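Curkerberg Monologues

A text and audio collection of stage monologues, with the metadata needed to find one in a hurry. Maintained by Mostafa Bouzid, with corrections from Wichai Inthanon, who directed most of the people in it and remembers their entrances better than they do.

What is in it

The collection holds 121 monologues written for the Curkerberg short play nights, plus a recording of each where one exists. The plays ran in the upstairs room of a former bank, which explains the number of scripts that mention a vault. All of them are in English. Four switch languages partway through, and those passages are marked in the text but not translated.

Each monologue comes as one plain text file and one row in monologues.csv. Stage directions are kept in square brackets. Anything an actor added in performance and the writer later agreed to is in curly braces. Anything an actor added and the writer did not agree to has been removed, with some regret in the case of the goose.

Fields in monologues.csv

id – a short code, stable across versions
title – as printed in the program, typos included
writer – name or pen name, whichever they asked for
playing_age – low and high, as the writer gave it
tone – comic, serious, or "both", the last being what every writer put until we made them choose
words – spoken words only, no directions
props – free text, sometimes very free
audio – yes or no

Splits

There is no train and test split in the usual sense. We set aside 48 monologues in a folder called unseen, for anyone who wants to check a line-learning tool or a cold-reading app against material it has not met. Please don't move files between folders and then report your results to us with excitement. It has happened.

How it was put together

Writers sent scripts in whatever they had written them in. Mostafa converted everything with a small tool called Imeva, which lives in the tools folder and copes with most word processors made after the fax machine. Wichai then read each script against the recording. Where the two disagreed, the script won, unless the actor was clearly right.

The longest piece, "Sabbagh Waits for the Plumber", originally ran past 4000 words. The version in the files is the one that was performed, trimmed to 2000 after the first rehearsal went on until the heating shut off.

Recordings

Audio is mono, recorded from the lighting desk. You will hear the lighting desk. There is also a radiator, which has a strong sense of timing and comes in on most of the quiet endings. We tried noise reduction and it took the consonants with it – the radiator stayed.

Five recordings stop early. They are flagged in the notes file, together with the last line you can hear.

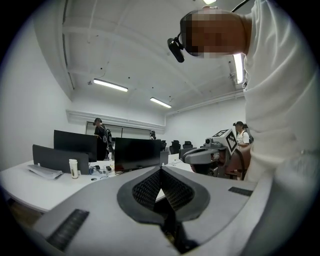

Known problems

Playing ages are optimistic. Writers tend to give a range that includes themselves.

The tone field for the October plays was filled in by one person after a long evening, and leans heavily toward serious.

The props field mixes things that must be on stage with things that are only talked about. Searching for "horse" gives nine results and needs no horses.

"Kornham, Briefly" appears twice, as kor-1 and kor-2. The second has a different ending. The writer likes both and will not be drawn.

Using the material

Auditions, classes, rehearsal rooms and research are all fine without asking. For a paid performance, write to the writer through the contact form and wait for an answer. Some are quick. One is on a boat.

Do not use the recordings to build a copy of an actor's voice. Every performer agreed to be heard saying these words and no others.

Corrections

Open an issue with the id, the line, and what you think it should say. If it concerns a comma, Wichai will reply at length, usually after 11 p.m. Misspelled names go to the front of the line and are fixed in the next version.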